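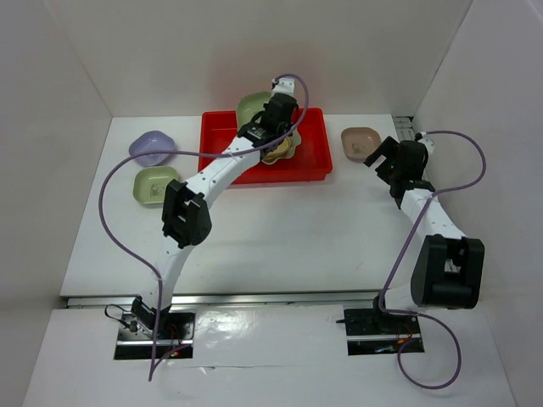 Scallop-edged plates and a red tray.

Bring Back the Shared Cupboard

By Corina Pichler

1/22/20

When I moved to Prarska Street, the community hall had a cupboard full of dishes that anyone on the block could borrow. You wrote your name in a notebook, took what you needed and brought it back clean. We fed 3 dozen people at my sister's wedding lunch that way and threw out one small bag of trash.

The cupboard is gone now. The hall was repainted, the dishes went to a thrift store, and the new rental sheet tells you to bring your own disposables. Last year the hall spent $458 on paper plates for its own events. I think that was a mistake, and a cheap one to fix.

The usual objection is breakage. Plates do break. Oksana Karpenko kept the old notebook for years, and she remembers people paying for what they broke without being asked – usually a dollar in an envelope. The other objection is washing up. The hall has a deep sink and hot water, and washing up is when most of us got to know each other. I met my neighbor Archana Dhillon over a roasting pan.

I don't care if the plates match. Mixed colors are fine, and so are chips on the back. Most houses on this street have a stack that comes out once a year, for company, and sits in the dark otherwise. Give half of it away.

The hall board meets again in March. I plan to ask for two shelves and a notebook, and I have a box of bowls by my front door already.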